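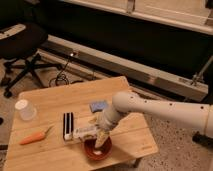
Page last changed: 31/03/2020

Sorting a long list of saved restaurants into something usable on foot, offline

Wilma Van Acker
Community member

I have 408 places to eat saved in Plavard for a stay in Hakeck. They were collected over several years from blogs, a newspaper column, friends, and a forum that no longer exists. All of them are in one list called "Hakeck food." Most entries have a name and a map pin. Some have a note I typed on my phone, such as "dumplings, go early" or "cash." A few are pins with no name at all.

I am there for a short stay and will be on foot or on the tram. I won't have mobile data for most of the day. My problem is in two parts.

First, the list can't be used on a phone screen at this size. The pins overlap in the old town and the app groups them into a single numbered circle until I zoom in so far that I lose the street names.

Second, when I download the area for offline use, the pins stay but the opening hours and my notes disappear. I tested this at home by turning on airplane mode. The name shows, the note field is blank, and the hours say "not available."

What I have tried so far:

Making a second list by hand. I gave up partway through the letter C because each entry has to be opened, added to the new list, and closed again.

Exporting to a spreadsheet. This works, but the export has no column for hours and the addresses are in one cell with the postal code at the front, so sorting by address only sorts by postal code.

Installing Driven, which is supposed to plan a route between saved places. It wants a start, an end, and a fixed order. I don't want a route. I want to be standing on a corner at two in the afternoon and know what near me is worth eating at and still serving lunch.

I don't mind doing manual work before I leave if I only have to do it once. I do not want to pay for a guide. Is there a sensible way to structure this?

Phone is a few years old, storage is not a problem. I eat everything except shellfish.

Akinyi Kirui
Accepted reply

The export is the right starting point. Do the work in the spreadsheet and send a much smaller result back to the phone. Editing inside the app at that size is slow and you will lose changes when it syncs.

Work on a copy of the export. Keep the original file unedited so you can get back to it.

Remove first, sort later. Delete every row with no name. Delete every row where you can't say what you would order there. If the only thing you know about a place is that somebody once liked it, you don't have enough to choose it over the place next door. Then check what is left for closures. Restaurants turn over quickly and anything that came from a dead forum should be looked up individually. I did the same exercise for a list of similar age and ended with 74 rows, which was still more than I used.

Next, split the address. Your spreadsheet program has a command to split text into columns. Split on the comma. You want the postal code in one column and the street in another. In Hakeck the postal code is useful for once, because the districts are small and you can walk across any of them. Sort by postal code and you have your neighborhoods. Give each one a short name you will recognize, such as "station," "market," "river north."

Then add these columns and fill them in by hand:

Dish. One thing, the reason for going. If there are two, pick one and put the other in the notes.

Meal. Use B, L, D, or S for breakfast, lunch, dinner, and snack. A place can have more than one letter. Use S for anything you would eat standing up.

Kitchen closes. Enter the time the kitchen stops taking orders between lunch and dinner. Leave it blank if it serves all day. Posted opening hours often cover the bar or the counter and tell you nothing about the kitchen, so read the menu page or a recent review. This column answers your two in the afternoon problem and it is the one most people leave out.

Closed. The day or days it is shut.

Cash. Y or N.

Now the part about the missing notes. Plavard stores the name and the coordinates in the offline package, and everything else is fetched on demand. I have not found a setting that changes this. The way around it is to put the information in the name. The name field is free text on import. Build it in a new column by joining the others, for example:

L 1430 beef noodles - Shemweta

That reads as lunch, kitchen closes at two thirty, order the beef noodles, the place is called Shemweta. Put the meal letter first so that an alphabetical list groups the lunches together. Put the actual name last. You only need it once you are in front of the door. Long names get shortened on the pin label but the full text shows when you tap, and this works with no connection.

Finally, import one list per district instead of one list for the city. The limit is 1,000 places in a single list, which you will not reach, but display slows down well before that. With separate lists you can switch off the ones you are not standing in, and the numbered circles mostly go away.

Test it in airplane mode before you leave. Force the app to close and open it again during the test. If it was already running it may show you cached notes and give you a false result.

Wilma Van Acker
Comment on the reply above

Thank you. Joining the columns into the name field works. The first import put every pin in the sea, which I traced to the latitude and longitude columns being swapped in the export headers. Swapping the two headers fixed it. Adding this in case someone else has the same file.

I am down to well under half of the list and have not finished checking closures.

Akinyi Kirui
Comment

Yes, the header problem is in older versions of the export. I should have mentioned it. Also check that the spreadsheet has not turned your closing times into decimals. Format the column as text before you type in it.

Efren Estrella

I used to do all of this and now I just walk until something smells good. You could save yourself the trouble. Pick a street with a lot of people eating on it at noon and eat what they are eating. The covered market in Hakeck is fine for this, go to the back where the counters are, the front is mostly souvenirs and dried fruit. Never had a bad lunch there. No idea about the app.

Edit: someone pointed out that the shellfish matters. In that case ask before ordering soup, the stock is often made with dried shrimp.

Neema Kaijage

The accepted reply covers the data side. Some additions on the planning side, from having lived in the river north district.

Treat lunch and dinner as different problems. For lunch you choose by location, as described. For dinner, the small places with a known dish will mostly be full by the time you arrive, so choose them in advance and travel to them. I would keep a separate dinner list across all districts, with a column for whether they take reservations and how. Several accept them only by phone and only in the late afternoon, after the lunch service has been cleared.

Add a column for portion size. A plate meant for a table will end your eating for the day if you are alone. Mark those places and leave them out unless you have company. The grilled fish restaurants along the embankment are all like this.

Kitchen closing times on the web are unreliable around public holidays. Over a holiday weekend, assume the family-run places are closed and the market counters are running shorter hours. Hotel restaurants stay open and are not worth the money.

Print one page. I know this is a question about a phone. Sort by district, then by meal letter, print it small on both sides, fold it, and put it in your pocket. It is faster to scan than any list in the app and it can be handed to a tram conductor if you can't pronounce the street. Write the street names in the local spelling for the same reason. The export gives them in English.

On Driven: it has a mode that ignores order and lists saved places by distance from your location. It is under the route options and is labeled "loose stops." It does work offline, but it measures in a straight line and does not know about the river, so a place on the opposite bank will show as closer than it is. If you use it, load one bank at a time.

Wilma Van Acker
Comment on the reply above

Found "loose stops." With one bank loaded it gives sensible results. I have added the portion column and have made the dinner list separately. Marking this as solved.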